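Date: 2020-04-14
To: Domestic Automation discussion list
From: Household Tasks Working Group, Praltura
Subject: Re: Are the kitchen tasks ready to be called solved?

A member of the Bastos delegation wrote:

> We have read the draft position statement with interest and are in
> broad agreement with it. Our one reservation concerns section 4,
> on kitchen appliances. The draft says that machines "cannot yet be
> relied upon" to load and unload a microwave oven. Our members find
> this too cautious. Several groups have shown a machine opening the
> door, placing a bowl on the plate, and closing the door again. The
> same is true of drawers and of most cabinet doors. If the statement
> is to be read by people who make purchasing decisions, it ought to
> reflect what has been shown.
>
> We would also ask whether the working group intends to keep shop-floor
> chores in the same document. The needs are quite different, and Sasex
> has already asked for a separate text.

The working group thanks the Bastos delegation for its comments and has considered both points. The following reply is sent on behalf of the group and may be forwarded to member organizations.

On section 4, the group does not dispute that the task has been shown. The question before us is what a household or a small firm could reasonably expect from a machine left to do the task on an ordinary day, in a kitchen it has not been set up for. The word "solved" was used in an earlier circular and we have removed it from the present draft. We do not believe that a recorded success, or even a long series of them in one room, settles the matter for a reader who has to decide whether to spend money.

The trials reported by Gusico last September are the fullest we have received, and we take them as our reference. They covered 119 attempts at a complete cycle: open the door, place the item, close the door, turn the knob, wait, open, remove the item, close. A cycle was counted as complete only if no person touched the appliance or the item. Of these attempts, 40 were completed. The report breaks the remainder down by the step at which they stopped, and members who have not read the table are encouraged to do so. Opening the door was seldom the difficulty. Most of the losses came at the knob and on removal of the item.

The knob deserves a fuller remark than the draft gives it. An oven with a push button asks only for a finger in the right place. A round knob asks for a grip, a turn, and some sense of when to stop, and on many low-cost ovens the timer must be turned past a certain mark and then brought back for short settings. People do this without thought. The machine in the Gusico trials often turned the knob and let go too early – a result that a camera would record as a success and a person waiting for soup would not.

Removal is harder again. A bowl that was safe to carry when it went in may be full of hot liquid when it comes out. The report notes that operators ended several attempts early out of concern for the floor and for the equipment. We have no objection to that decision, but those attempts cannot be moved to the completed column, as one correspondent has proposed.

The Bastos delegation is right that drawers and cabinet doors are further along. Section 4 will be divided so that these appear under their own heading, with wording closer to what the delegation suggests. The sentence will read: "Simple opening and closing of drawers and hinged cabinet doors can be done by current machines in rooms prepared for the purpose." The last six words will stay. Members who wish to remove them should send evidence from rooms that were not prepared.

A related matter is the teaching of these tasks. Much of the present work relies on people performing the chore with hand-held grippers so that a machine may later learn from the record. The group regards this as a sound approach and expects it to account for a good part of any progress in the next few years. It should be described correctly, however. When a person holding grippers opens an oven, the chore has been done by a person. Two of the submissions we received did not keep these counts apart, and one gave a total of 1,000 door openings without stating how many had been carried out by hand. We have written to both submitters and will hold their figures out of the statement until the answers arrive.

We would add that a hand-guided record carries with it the position of the oven, the height at which it stood, and the side on which the door was hinged. Where all records come from one arrangement, readers should be told so. Submitters are asked to state, for each set of records, how many different appliances were used and at what heights they were placed. A short note will do – we are not asking for a floor plan.

On the second point, the group agrees that shop-floor chores should be treated separately. Sorting, packing, and the feeding of parts take place in settings that the employer controls, and the results there are better for that reason. To place them beside kitchen work in one table invites the reader to draw conclusions in both directions that the evidence does not support. Sasex has offered to prepare a first text on the shop-floor side, and the group has accepted. Household laundry, dishwashing, and floor care will remain with us.

The revised draft will list 11 household chores, each marked as "not yet," "in prepared rooms," or "in ordinary homes." As matters stand, only floor vacuuming carries the third mark. The microwave cycle is marked "not yet," with the door-opening step marked "in prepared rooms." We think this meets the delegation's concern in part, and we would welcome confirmation that it does.

Comments on the revised wording should be sent to this list and kept in plain text. Figures should be accompanied by the number of attempts, the rule by which success was judged, and a statement of whether a person or a machine performed the action.

Household Tasks Working Group
Praltura

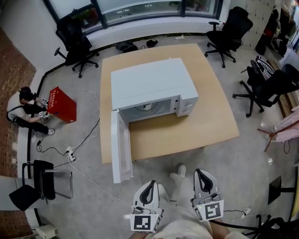
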